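Bench notes: tube racks and small consumables

Last updated: Tuesday, August 14, 2018

The changeover of tube racks at the Bronthorpe site is complete for both ground-floor rooms. The older one-piece racks have been withdrawn and the two-part pattern is now the standard item on the Skultatik stock list. It consists of a box-shaped base with a separate grid insert that drops in from the top. The first delivery was 84 racks. A second delivery is due in September and will cover the upstairs room and the teaching bench.

Bases and inserts are stocked separately. A cracked insert can be replaced on its own, and the base stays in use. Requests should state which part is wanted; several forms last month said only "rack" and were returned. Inserts are held in the Maltach cabinet, second shelf, and bases are on the open shelving to the left of it.

Grid colour has no meaning at present. Dinesh Alva has asked that users do not introduce colour schemes of their own until the labelling review is finished. Two were in operation in the spring and they disagreed with each other. Sample type and date go on the tube label, in permanent marker, and nowhere else. 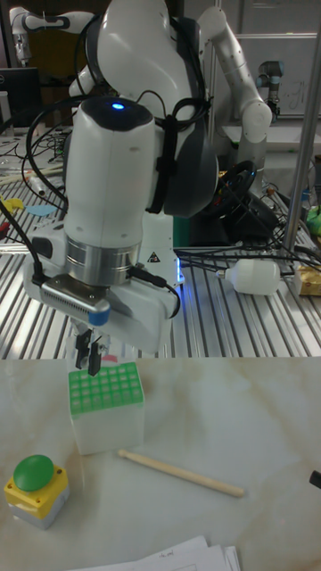 Can the insert be washed without taking it out of the base?

Take it out first. Water collects under the grid and dries slowly, and residue is left in the corners of the base where a brush does not reach. Wash both parts in warm water with the ordinary bench detergent, rinse twice, and stand them on edge on the draining rack. Refit only when both are dry to the touch. The inserts should not go through the hot cycle — the corners lift and the grid no longer sits level.

Seating should be checked each time an insert is refitted. Press once at each corner. A correctly seated grid does not rock, and tubes placed at opposite corners stand to the same height. If one corner stays high, turn the insert end for end and try again before reporting it. Of the 11 inserts reported as faulty since the changeover, most were sound and had been refitted over a trapped scrap of label backing.

Wooden sticks are now supplied in boxes of 345, which replaces the loose bags. They are single use. A stick that has been put down on the bench goes in the waste, whether or not it has touched a sample. Part-used boxes should be closed and returned to the drawer at the end of a session. They take up moisture if left open near the sink, and the damp ones bend.

Paper remains a problem at the front edge of the benches. Printed run sheets are permitted beside the rack during a session, and handwritten notes on them are acceptable provided they are copied to the bench book the same day. Sheets left overnight will be moved to the tray by the door. Vira Prokopenko clears the tray on Fridays and will keep anything that carries a run number. Unnumbered sheets are recycled.

The spare drying racks have gone to the Jia room on loan. Anyone who needs them back before the second delivery should write to Vira — the stock list does not yet show the loan, and a request made through it will come back as "available".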